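## 7.4 Arm stops responding near soft furniture (fault 420)

Fault 420 means that one arm controller has lost contact with the main board for longer than 12 seconds. The motors on that arm hold their last position. The other arm and both legs stay powered and can still move.

Most reports of this fault on the Stimum come from living-room setups, where a cable on the floor gets pulled during a reach. Asuka Yokoyama logged three in July, all with the connector half out of its socket.

**CAUTION:** Keep hands and feet clear of both arms until step 3 is complete. A held arm can drop when power is removed.

1. Press the stop button on the remote. Do not use the app to stop the robot.
2. Support the held arm at the forearm with one hand. A second person should do this if you can't reach the switch.
3. Turn the main switch to OFF and wait 5 minutes.
4. Trace each cable along the floor. Free any that run under furniture or beneath an arm.
5. Push the arm connector in until the latch clicks.
6. Check the finger joints and the fabric over the hand. Fabric caught in a joint must be pulled out by hand, never with a tool.
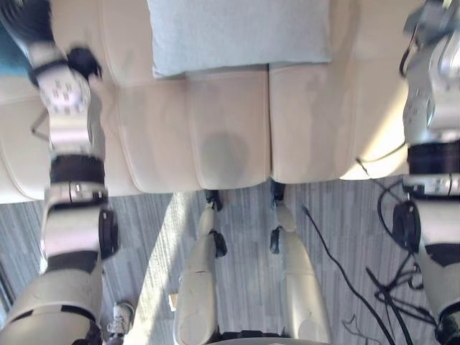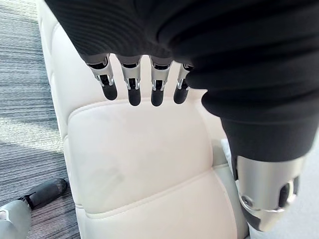

7. Turn the main switch to ON. Run the arm test from the service menu before any other motion.

**Note:** If the fault returns during the arm test, leave the robot off and write down the controller log number. Send it to Kenta Fujimoto at Hirkard service with the date of the last cable change. Do not swap the left and right arm cables to find the bad one.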